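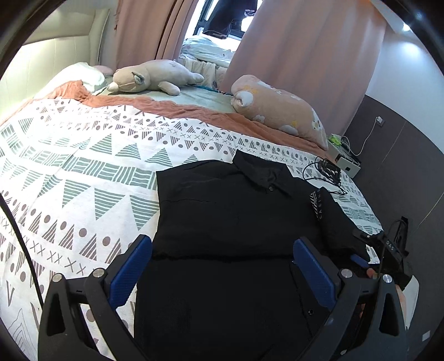 Lists > Messtead Home Machines > Archive > Thread

Index | Older | Newer | By author | Search

Re: laundry, are we there yet
From: Bram Verstraete
13 July 2020
14 replies, 3 shares

Quick one before I have to run, will answer the wiring questions separately.

Schouten wrote:

> Bram, you keep telling us folding is the hard one. I don't buy it. We have had
> machines at the Bromton works picking odd parts out of bins for years, and a
> shirt is one part, always more or less the same shape. Hotel laundries have been
> feeding sheets into folders since before I was born. So what exactly is the
> holdup? If it is only money then say so. If it is something else I would like
> to hear it in plain words, because my wife has asked me when she can buy one
> and I told her two years.
>
> Also what happened to the Festenier people? They were showing a cabinet that
> took shirts in the top and gave them back flat. Price was going to be 900. Did
> anybody ever get one?

OK in order.

Hotel folders. Yes. They work, they are great, I have stood next to one. But look at who feeds it. Two people at the front, each takes a corner, clip, clip, off it goes. The machine does the part after the corners are found. Finding the corners is the job. Same with the Festenier cabinet, you had to clip the shirt on by the shoulders, buttoned, right way out. By the time I have done that I have the shirt in my hands by the shoulders and I'm two moves from finished. My sister timed it against me at the show and I won, and I fold badly.

Don't know of anyone who got one. Price went from 900 to 2000 while I was on their update list and then the updates stopped. Last one I have is from June last year. If somebody here has a later one please forward.

Bins. A bracket in a bin is the same bracket whichever way up it lies. You grab it, it stays a bracket. A shirt you grab turns into a different shape, and then again when you lift it, and again when it touches the table. There is no "the position of the shirt". I spent most of a winter trying to write one down and gave up.

So, plain words, the holdups as I see them, from my own messing around:

1. Getting one out of the pile. Grab a sleeve, get a sleeve plus a sock plus half of something else. People shake it without thinking. Shaking is really hard to do with a slow arm.

2. Flattening. If the shirt is already spread out on the bed, collar at the top, one faint crease over the chest, I'd say we are close. I could see that being solved in a lab now, and I think it has been for towels. Getting it to that state is the other nine tenths.

3. Black stuff. Black shirt with another black thing lying over the side of it, where does one stop? You and me look at the label or the button and know. My vision code sees one big black blob with arms. I tried it with the lights up and it got a bit better, then the sun moved. White on white is just as bad. Patterned quilt underneath helps with the outline but then it starts finding triangles it thinks are pockets. I am not joking, I lost a weekend to that.

4. The room. Bromton has a cell with a fence and the same light all day. A bedroom has curtains, plush toys, a quilt that isn't flat, bedding heaped by the window, cables on the bed if it's my kind of household. The shirt is on a mattress so when you push down the table moves. Nobody is going to clear the room first for the robot, if they had time to do that they'd have time to fold.

5. Fingers. Two pads can pinch an edge fine. Sliding along an edge to find the corner, which you do every time without noticing, much harder. I think this one is further along than people on this list believe tho. The handheld gripper approach is the thing I'd watch. You hold the gripper yourself, do the chore with it, record it, and the arm learns from that later. First thing you find out when you try it is how much a person can do with just two fingers, if the person is doing the thinking. I did whole shirts. Ugly, slow, but whole. So the hand is not the excuse I used to say it was. I take that back, it's in the archive somewhere, feel free to quote it at me.

How many shirts it takes, no idea. I've heard 700 runs for one kind of garment on one table and I've heard that it falls over when you change the table. I'm at nearly 1000 if I count the bad ones and I do not have anything I would let near a shirt I liked.

Is it money? Partly. An arm good enough to do this costs more than a lifetime of somebody folding for you where I live. But give me the arm for free and I still can't sell your wife anything in two years. Sorry. Tell her towels in five, maybe, and she has to put them in the right tray. Shirts from the dryer to the drawer, I'm not putting a number on it here, last time I did that it got read back to me at the Messtead meetup.

Dishwasher loading I think comes before laundry btw. Plates hold still. Different thread, somebody start it.

What I'd like from the list: if you are recording chores at home, any chore, tell me what you do about buttons. Leave them open? Do them up first? I've been leaving only the top one done and it makes the collar stand up funny, and then every recording has the same funny collar, which I bet the thing will learn as "shirt".

And Schouten, does your cell do anything soft at all? Gloves, rags, bags? If the bin picker can take one rag from a heap of rags, and only one, I will come to Bromton and look at it.

Got to go, picking up the kids. Will read replys tonight.

Bram

Reply | Reply to list | Older | Newer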